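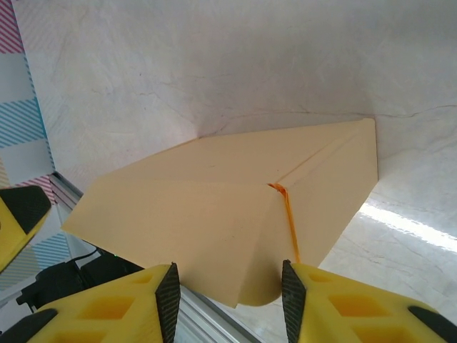 Learning to wait for bread

Sat 3 April

When I moved to Gornombridge I promised myself that I would not complain about the bread. People who come from another country always complain about the bread, and after some time their neighbors stop inviting them. I kept this promise for 6 weeks. Then I bought a bag of flour and started to bake.

In my family the bread was made by my grandmother, on Fridays, with no recipe and no scale. She had learned it in 1939, when she was a girl and was sent to live with an aunt. I never asked her how she did it. I was busy with school and I thought that she would always be there to ask. So now I am learning from library books and from my mistakes, and of the second kind I have many.

My first loaf was so flat that I cut it in squares and called it crackers. The second one was better outside, but in the middle it was like wet clay. I was very proud of the third and I took a piece to my neighbor downstairs, who chewed it for a long time and then said that it had a lot of character. I have since learned what this means in English.

The problem was the waiting. All the books say that the dough should rise until it is double. I read this sentence and my head said: one hour. But my kitchen looks to the north and in winter it is cold there, even with the heating on. After one hour the dough had done almost nothing, and I put it in the oven anyway, because I was hungry and the oven was already hot. I did this again and again for a whole month, each time with a new flour, thinking that the flour was guilty.

Now I make the dough in the evening, with 1000 grams of flour for two loaves, and I leave it on top of the refrigerator until the morning. I use less yeast than the book wants, only a small pinch. The salt I put late, after the dough has rested a little, and I fold it a few times before I go to sleep. In the morning I shape it, wait again while I drink my coffee and answer my letters, and bake it for 60 minutes with the lid on for the first half. The crust becomes dark. My husband says too dark, but he eats it.

The flour I buy from the small shop on the Trasedport road, the one with the green door. They have a rye there that smells a little like honey when you open the bag. It is more expensive than in the supermarket and I go there on foot, so I can't carry much. I don't mind this. It is a nice walk along the canal, and there is a bench halfway.

It is still not my grandmother's bread. Hers had a sour taste that I remember very well, and mine is mild. Maybe she kept a piece of old dough from week to week, in the blue bowl with the cloth over it that we children were forbidden to touch. I had forgotten this bowl completely until I began to write this text. In May I will visit my mother and I will ask her about it.

If someone has experience with keeping old dough in a cold kitchen, please write to me in the comments. I would also like to know what you do with it when you travel.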